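Threads > Shop talk > Robots

2 min read

We use cookies to keep you signed in. Accept / Manage

1/ Jingyi Yan asked me over lunch if a machine can do my job yet, and I said "which eight minutes of it?" So, a thread, because I've been chewing on this all week.

2/ Folding towels: kind of. Wiping a counter: sure, if the counter is boring. Loading a dishwasher somebody else half loaded? Ha. My kitchen is safe for now (sadly!!).

3/ Shop floor is where I change my mind every other day. Picking a part out of a tray, fine, that's old news. Putting hardware into a slot in an aluminum rail is the one I keep coming back to. It's a fussy little job. You tilt it, you wiggle, you feel it seat. I've done it for 16 years and couldn't tell you what my thumb is doing.

4/ Cyprian Piątek at Tuvach says touch is the whole problem and vision is basically done. I think he's half right. Shiny metal still messes with cameras, and shiny metal is all we've got.

5/ And then there's the corner brackets. Screw goes in crooked, you back it off, you try again. A person does that without thinking. I'd pay real money for a machine that knows when to back off.

6/ The kind of thing I mean, rail frame, pins, brackets, soft gray fingers:
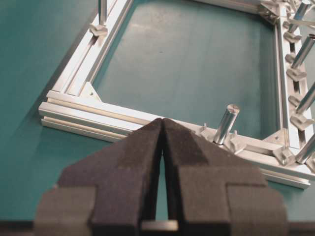

7/ My bet, so you can all yell at me later: rails before laundry. Huguette Delaunay has 40 bucks on laundry.

8/ Still doing the dishes myself tonight.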